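August, 6.40 a.m.

Kettle on, kitchen still dark. I'm writing up yesterday before the second march starts, while the order of things is still clear to me.

Marshals' briefing was at the Itside car park, an hour before step-off. The permit from council covers the eastbound lanes of the main road through Burkeck, from the roundabout to the steps of the old customs building, plus the plaza for speeches. It doesn't cover the tram reserve. This was said at the briefing, printed on the route card and said again over the loudhailer, and people still walked on the tram reserve. The operator held services at both ends for 19 minutes. I logged it as our fault in the incident sheet, which it was.

Attendance: police gave the radio a figure of 400. The tally from our two counters at the narrow point by the chemist came to over 1,000. I trust ours more because of where it was taken. The police number matches what would have been visible from the customs steps before the tail arrived, so I suspect it is an early reading that never got updated. I've asked for both figures to go in the minutes with the time and place of each. We did this badly in March and spent a fortnight arguing about it.

The demand hasn't changed. Withdraw the public assembly amendments, specifically the clause that lets a senior officer move a notified assembly without giving written grounds. The rest of the bill is poor drafting but survivable. There was a push at the last meeting to add the Tanov land sale to the list of demands and I voted against. Separate matter, separate minister. It got onto a good number of placards anyway.

My section was the middle of the march, from the Karimi centre banner back to the union contingent. Spacing was acceptable as far as the second set of lights. After that the front slowed for the cameras and the middle closed up, and I had to hold my people at the pedestrian crossing for two light cycles to open a gap. There was some swearing. Radio channel 2 was unusable under the rail bridge, as it was last time. Hand signals worked. I've put in again for a relay marshal on the bridge footpath.
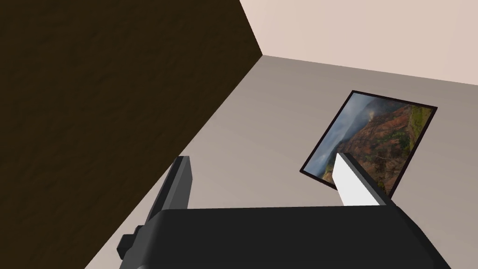 The gap mattered later. When the police line moved across the mouth of the arcade there was room to turn the column left without anyone being pushed into it. I counted the time from the first officer stepping off the kerb to our whole section clear of the arcade: 11 minutes. Slow, but nobody went down. The line itself was orderly. Helmets on belts, no shields, name tags visible on every officer close enough for me to read. I wrote that down too. If we record it when the tags are missing we have to record it when they are there.

Two detentions that I know of, both from the plaza after the speeches, both for refusing to leave the fountain edge. Legal observers had names and times within minutes and the duty solicitor was at the Burkeck station before the van was unloaded. One released without charge by 9 p.m. The other has a move-on notice and a court date, and is excluded from the plaza until then. The written notice cites the existing Act, so the amendments aren't being applied ahead of passage. I had wondered.

First aid: one rolled ankle, a few cases of heat and dehydration (warm for August, and the water point was set up on the wrong side of the road). Move the water point.

The counter-rally at the Tanov end was small and stayed behind its barriers. A bottle was thrown, plastic, direction uncertain. The evening bulletin led with the bottle.

Home late. Feet bad. Read the draft statement at the bench and took out "unprecedented", "brutal" and one paragraph that attributed a motive to the local member without a source. The author of the draft won't be pleased. Sent it back at half past eleven with changes tracked.

For today:

- Spare radio batteries, both chargers
- Reprint the route card with the tram reserve hatched in red
- Tape for the hi-vis numbers, 14 and 17 are peeling
- Water point on the north footpath, near the post office
- Confirm with Itside that the car park gate is unlocked from 8
- Sunscreen

Weather bureau has a change coming through in the afternoon, wind from the south-west. The big banner has no vents cut in it and will be hard to hold on the customs corner. I'd like four on each pole and I expect we'll get three. If it gusts we furl it at the chemist and carry it rolled.

Haven't decided whether to marshal or only walk. I've put the vest in the bag.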